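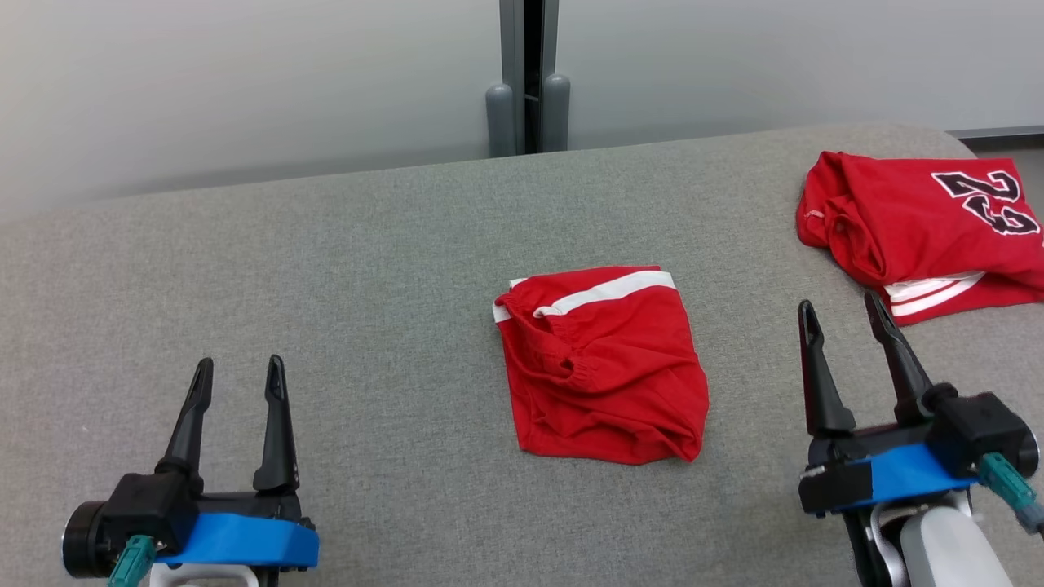
The Robot Is the Cheap Part

Our purchasing form has a box marked "Item" and a box marked "Price," and I have come to believe that the form was designed by someone who had only ever bought a stapler. You write the thing in the first box. You write the number in the second. Somebody upstairs signs it, and the thing arrives and staples.

I run operations for a uniform service in Garnusport. We wash, sort, fold and return sports kit for leagues, schools and a couple of hotels with more tennis courts than guests. Folding is where our hours go, so last April we put a pair of robot arms into the budget, on a trial basis, under "Item." The price went under "Price." I was proud of that form. It fit on one page.

What follows is my opinion on how people like me ought to buy this kind of equipment, offered by a person who did most of it wrong.

Count the furniture

The quote from Arach was clear, polite and correct. It covered two arms, two grippers and the computer that runs them. It did not cover anything for the arms to work on, and I hadn't asked. I suppose I imagined them folding in midair.

So we bought a table. Then we bought a fabric surface to go on it, from Tsakiris, for $971 including freight. If you have never paid $971 for something that a coffee cup could ruin, I recommend the experience. It sharpens the mind. I had brought a bedsheet from home as a cost-saving alternative, and the bedsheet lasted one morning before it started traveling across the table along with the clothes.

Then came panels, posts, lights, and the brackets that hold them all up. None of these were robot costs, according to our accounting software, so they landed in "Facilities," where they sat next to a new toilet and did not improve anyone's picture of what automation costs. If I could change one thing about the way small companies budget for this equipment, it would be that. Put the table in the same column as the robot. If you wouldn't have bought it without the arms, it belongs to the arms.

The salesman for a dishwasher doesn't have to tell you about plumbing. You grew up in a house. Hardly anyone grew up in a house with a folding cell, and we all need to be told. 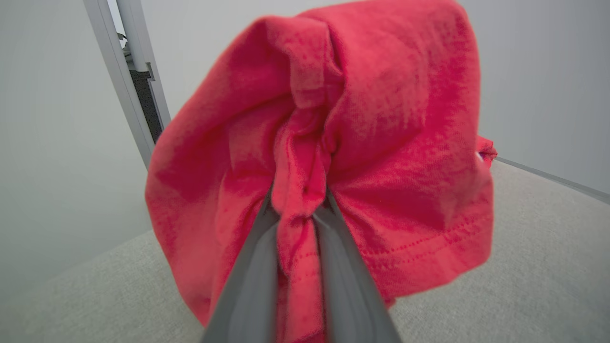
Buy time by the shirt

A T-shirt is a terrible object. I say this with twenty-odd seasons of affection. Set it down flat and it has a front, a back, two sleeves and a hem, and anyone can see what to do with it. Pick it up by a pinch in the middle and it becomes a large red turnip. The hem wanders around to the side. Whatever you knew about it a moment ago, you have to learn again.

My schedule did not allow for turnips. It had a row for "installation," a row for "training" and a row for "live," each in its own cheerful color. I had given training three weeks because installation also had three weeks and the bars looked nice together. That is the whole of the reasoning. I have gone back through my notes to see whether there was any more of it.

The trouble with planning by the calendar is that the calendar doesn't know what you are folding. Shorts are one job and jerseys are another. A jersey with a big number printed on it may be a third, depending on how stiff the print is, and I had all of them in one cell of a spreadsheet under the word "garments." A better plan would have listed each kind of garment and asked how many hours a person would spend at the table for each. We logged 528 hours of that in the end, and every one was paid for out of a budget line called "Miscellaneous," which had been intended for doughnuts.

I'd put it this way to anyone filling out the form now. Ask the vendor how long it took their last customer to get from the first garment to the second kind of garment. The demo will be of the first kind. It always looks wonderful. The arms pick up a towel and fold it in half and in half again, and everybody in the room starts mentally spending the savings. Ask to see a drawstring.

While you're at it, decide who stands there. Somebody has to set things out, take them away and notice when the work has gone wrong. We penciled in "existing staff," a phrase that means people who already have a job to do. On a Saturday, with the tournament bags coming in, existing staff are very hard to find.

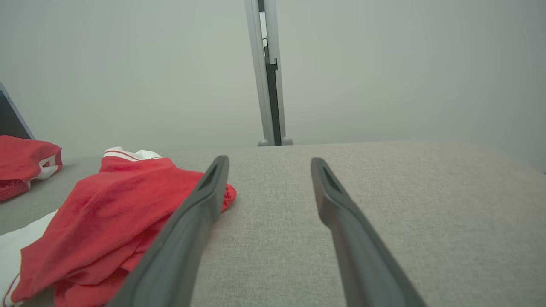
Spare parts are the other thing I would fight for, and I'd fight for them before the contract is signed, when people are still returning your calls. Our first-year budget had some 5 percent of the purchase price set aside for replacements, a figure I got by remembering that it was what we used for dryers. A dryer is one machine. A folding station is a collection of small purchases that all happen to be standing near each other, and each can hold up the others. Take the silver-gray upright at the back of our table, with the dark channel down its face and the little rounded feet. It's a length of aluminum profile, about as glamorous as a curtain rod, and it did not appear on our spares list in any form. Neither did its clips. The fingers did, I'm glad to say, and that was the vendor's doing.

I also have a view on planning software, since we bought some. Illelora sends me a weekly chart showing how our equipment spending compares with the plan, and the chart is excellent. The plan was mine. There's only so much a chart can do about that. What I'd like from a planning tool is a rude question at the start, something along the lines of "And what does it sit on?" I would pay extra for it.

None of this is an argument against buying the arms. I'd buy them again. There are people on my floor with wrists that have folded more basketball shorts than any wrist should, and I would like those wrists to have a choice in the matter. I'm less sure about the payback period I promised, and I've stopped bringing the original slide to meetings.

But I do think we should stop approving this equipment as if it were an item. Approve a station. Put the table, the cloth, the posts, the hours and the drawer of spares on the same page as the machine, and let the total be as ugly as it wants to be. If it gets turned down at that size, fine — it would have reached that size anyway, a few hundred dollars at a time, through Facilities and the doughnut fund.

I have sent a revised version of the purchasing form upstairs. It runs to several pages now. It came back with a note asking me to please keep it to one.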